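Recording a Sorting Task with the Hand-Held Gripper: Guidance for Student Teams

Issued by the Rena Robotics Programme
Project lead: Tarek Awad

Purpose of this guide

This page sets out how student teams taking part in the Mimness project should prepare, carry out and submit recordings of the small-parcel sorting task. It applies to teams working in the Darwish teaching room and to those who have been given permission to record at home. Students who have not yet completed the equipment induction should do so before reading further.

The recordings are used in the second half of the module, when each team trains a simple model and tests it on the arm in the Rallen workshop. The quality of that work depends greatly on the care taken at this stage.

What you will need

One hand-held gripper, signed out in the name of a team member
The charging lead and a spare memory card
An open box or shallow tray to receive the sorted items
A selection of light household goods, mostly in packets or small cartons
A cloth to cover the working surface
The team's log sheet

Step 1. Prepare the surface

Clear a table of ordinary height and leave enough room to stand comfortably in front of it. Lay the cloth over the part of the table where the items will be handled. A patterned cloth is acceptable and, in many cases, preferred. Folds in the cloth do not need to be smoothed out, but the box should stand firmly and should not rock when it is touched.

Switch on the room lights and leave them as they are until the session is finished. Changes in lighting during a single recording are a frequent cause of rejected work.

Step 2. Choose the items

Teams should choose goods that differ in shape, stiffness and surface. Soft packets, rigid cartons and clear wrapping each present a separate difficulty, and a good set will contain all of them. Do not use glass, open food, medicines or anything with a sharp edge. Items bearing a name and home address must have the label removed or covered.

No item should be wider than the gripper can open. Test each one by hand before the session and set aside any that slip repeatedly.

Step 3. Check the gripper

Open and close the fingers fully 3 times. The movement should be even on both sides. Look at the pads on the inner faces of the fingers and wipe them with a dry cloth if there is dust or fluff on them. Do not use cleaning fluid on the pads.

Confirm that the memory card has space for at least 4000 files and that the clock on the unit matches the time on the log sheet. If the unit does not start properly, return it to the store. Students must not open the casing or adjust the screws on the linkages.

Step 4. Record the task

Begin with the fingers open and the gripper held still above the cloth. Start the recording, wait for a moment, and then move towards the first item at a steady pace. Close the fingers gently until the item is held, lift it clear of the surface, and carry it to its place. Lower it before releasing. Items must not be dropped or thrown into the box.

Wrapped goods call for particular attention. Where the contents are rounded and the wrapping is loose, take hold across the body of the item, so that the pads press on something firm. A grip on the wrapping alone will often allow the contents to swing.

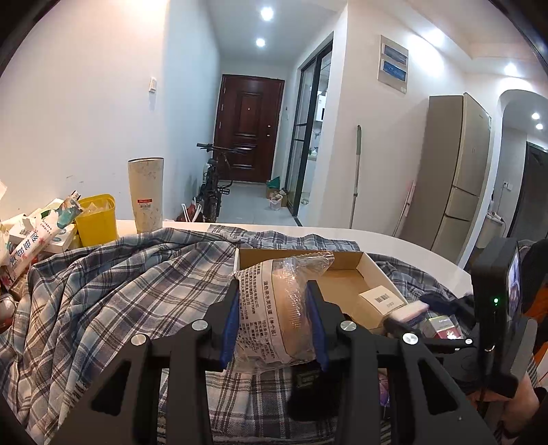 Keep the wrist as level as is comfortable and avoid sudden turns. If an item slips, do not stop the recording. Pick it up again in the normal way and enter the letter S beside that attempt on the log sheet. Recovered slips are useful in training and carry no penalty in the assessment.

Each team member should complete 8 recordings before handing the gripper to the next person. Rest between turns if the hand becomes tired.

Step 5. Work as a pair

Where two students are recording at the same table, agree beforehand which items each will handle and who will move first. The second student should wait until the first has withdrawn from the box. Speak as little as possible while the units are running.

Step 6. Submit the recordings

Copy the files to the shared Mimness folder on the day they are made. Use the team code and the unit number in the folder name, and attach a scan of the log sheet. Teams whose total exceeds 2000 files should divide them between two folders, as the checking software is slow with larger ones.

Do not delete poor recordings yourselves. Mark them on the log sheet and leave the decision to the module staff.

Returning the equipment

Grippers are to be returned to the store, with the lead and both memory cards, by 4 p.m. on the day stated on the sign-out form. Damage should be reported at once, however slight it may seem. All units are recalled for servicing in June, and no home recording will be approved during that month.

Questions about the task should be sent to Tarek Awad through the module message board.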